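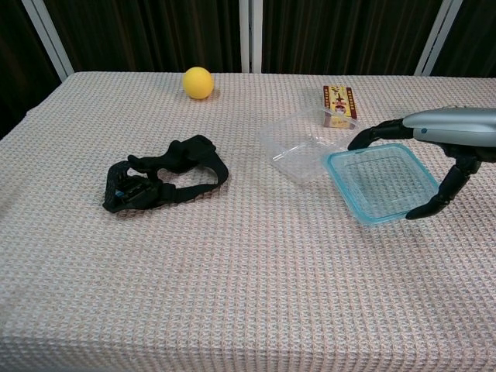 Putting things away is the chore Humaira Usmani gets asked about most, and the one she is least willing to promise. She runs the handling group at Jaltemness, a small firm that tests robot hands on housework and on shop back rooms. Her idea of a hard job is a modest one: two shallow see-through containers, one overlapping the other, and black robot fingers at the rim of the blue-tinted one. "People look at the hand," she said. "I look at the tray. Clear plastic is a rotten thing to find the edge of."

I talked to her on a Monday, along with Kane McPhee, who came over from Trevaskis, a chain of household goods stores where he managed stockrooms for seven years. He now tells the engineers which jobs matter to a store.

McPhee's answer was shorter than I expected. "Facing up shelves, unpacking mixed cartons, returns. Mostly returns. Someone brings back a thing with half the packaging and you have to work out what it is and where it goes. That's an hour gone before lunch."

Can a machine do that now? "Parts of it," Usmani said. "It can pick up a box that stands by itself. Give it two thin trays that have slid into each other and it may take both, or push them along the table. A person feels the second one come along and gives it a shake. We're still working on the shake."

She doesn't think much of the videos that go around. Her group makes 500 tries at a task before she'll talk about it outside the building, and she wants the failures written down with the same care as the rest. Soft things are still the worst. Straps, belts, anything that lies in a loop and changes shape when touched. Stiff boxes are the easiest.

McPhee had Gostach, a shelf-stocking machine, on trial in one of his stores last October. It worked nights. "It was fine with cereal. It was slow, but at three in the morning who cares. Then a carton came in with a torn flap and it stopped and waited for somebody." He kept it for the length of the trial and didn't renew.

At home the sums are different, Usmani said. A store has the same shelf every day. A kitchen has a drawer that sticks and lids that don't match. Her own guess is that folding towels will be good enough to sell before clearing a table is, and that loading a dishwasher comes after both.

I asked whether she has a machine at home. She has a Zulada floor cleaner, and she picks up the socks before she runs it.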